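**Jaunzems publishes first parcel-handling recordings and advises customers to wait**

*Firm says 898 recordings are a start and declines to give a date for a working sorter*

Jan 25, 2020

Jaunzems, which builds and services sorting equipment for small parcel depots, today released the first results of Tirkutus, its project to teach a machine to sort mixed parcels by learning from people. The company is making 898 recordings available to depot operators who ask for them. It is not announcing a product.

The recordings show workers moving parcels in and out of crates by hand, seen from head height. They were gathered over 42 working days at a depot run by Hokness, a parcel handling company, with 13 workers taking part. The learning system is supposed to pick up from them how a hand finds a grip, what it does with the parcel next door, and when it gives up and tries another one.

"We have been sold this idea before, and we have sold it ourselves," said Aigars Mets, who heads Tirkutus. "You show the machine enough examples and it works the rest out. Maybe. I would like to see that happen on a Monday morning with a full crate before I put it in a brochure."

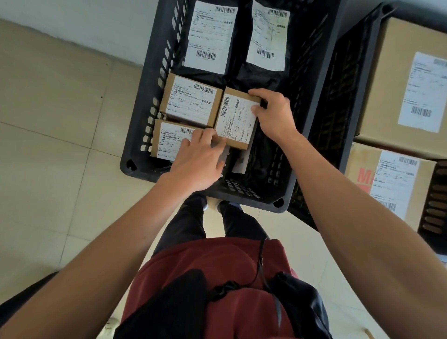

Tirkutus began as a plan to record boxes only. Boxes have flat sides and corners, and the learning system did fairly well with them in early tests on a bench. Hokness objected that its crates do not look like that, and the plan was changed in August. A single crate may hold small cardboard boxes at one end and black plastic mailing bags at the other, with one bag's label lying flat and the next one's creased and curved. A worker's fingers can cover part of one box while the other hand holds its neighbor. Jaunzems considers recordings of this kind the useful ones. They are also the ones the system currently learns least from.

Tests so far give little reason to celebrate. The company trained two versions of the system, one on the full set and one on the box recordings alone. On boxes, the smaller set did just as well. On bags, the full set did better, though still not well enough for Jaunzems to let it run without a person standing by. The company does not yet know if more recordings would close the gap or if it is asking the wrong thing of them.

Valdis Sproģis, depot manager at Hokness, agreed to the recording on the condition that nobody be asked to work slower or neater for it.

"If you tidy the crate first, you teach it about tidy crates," Sproģis said. "We don't have those. My people were also told plainly that they could say no, and a few did. I still don't know what I'll be offered at the end of this, and I've told Jaunzems I won't pay for a promise."

**What is in the release**

- 898 recordings of parcel handling by hand, with start and end points marked for each pick
- Notes on failed grips and dropped parcels, which have been left in
- Test results for both trained versions, including the poor ones

Address details on shipping labels are blurred in the released copies. Access is free to depot operators, who must agree not to pass the recordings on.

The next round of recording will take place at a second depot, operated by Dorkine, where the crates and the mix of goods are different. Jaunzems will run the present system there first, without any new training, and will publish the result whatever it is. Mets said he expects it to be worse.

Requests for the recordings and the test results should be sent to the Tirkutus project desk at Jaunzems.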